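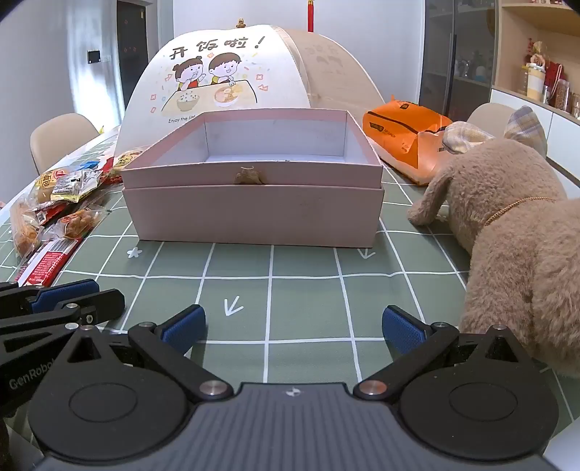 *Pads facing each other, jaws open, before the checks below. Box table.*

**To:** gripper-upkeep list
**From:** Beverley Pilkington
**Date:** 3/4/26
**Subject:** Re: Right finger closes late on the hand-held unit

Answers to Tindall's questions are under each part. I did the work on our own unit this morning, so the order is fresh.

> We have a hand-held gripper where the right finger reaches the middle after the left one. It started after we changed the pads. Snacks in wrappers slide out sideways, and the lid of a box gets pushed over before it gets gripped. Is this a linkage problem or did we put the pads on wrong?

Check the pads first. Ours did the same thing in October and I took the linkage apart before looking at the pads, which cost me most of a day. One of the blue pads had been stuck on over a strip of old glue. It stood proud at the tip and touched early.

Peel both pads, even if only one looks bad. Clean the jaw faces with alcohol and a plastic scraper. Don't use a blade. Let the faces dry, press the new pads on from the pivot end toward the tip, and leave the jaws closed on a folded cloth for 6 hours. We tried 100 minutes once and the left pad crept.

> How tight should the pivot bolts be? The Masetti sheet doesn't give a number for the arm bolts, only for the body.

I don't have a number for those either. I go by feel: snug them with the short key, back off until the arm swings under its own weight, then bring them up until it just stops doing that. Do both sides the same way. Mark each bolt head with a paint pen afterward so you can see if it has turned.

If the arm still drags with the bolt backed off, the trouble is inside the round joint and you want a new washer. Parneteo sells them in bags and they fit ours without sanding.

> Do you zero it with the jaws open or closed?

Closed, pads touching, no load. Then open all the way and read the width. Do that five times. If the readings wander, go back to the bolts. If they agree with each other but are off from what you had before, it's the new pads, and you can save the new zero and carry on.

> What do you test on before it goes back out?

Whatever is on the table it's going to be used at. For us that means the pink box, the wrapped snacks, the mesh food cover and the plush dog. I start with the box, since it's stiff and square and a late finger shows up right away as a twist. After that the small packets. I leave the dog for last. Long fuzz gets into the joints, so look at both pivots when you're done and pull any strands out with tweezers.

> How often do you do all this?

Bolts and zero every 200 grips, pads every 500 or when the texture goes shiny at the tip. The count goes on a card in the case. The Staststead people stretch the pads further than that, but they only pick up cardboard.

One more thing on your original problem. If new pads and matched bolts don't fix it, send the five width readings to the list along with which finger lands first. Please don't shim the pad to make up the difference. I've had one come back to me that way and the arm was bent underneath.

Beverley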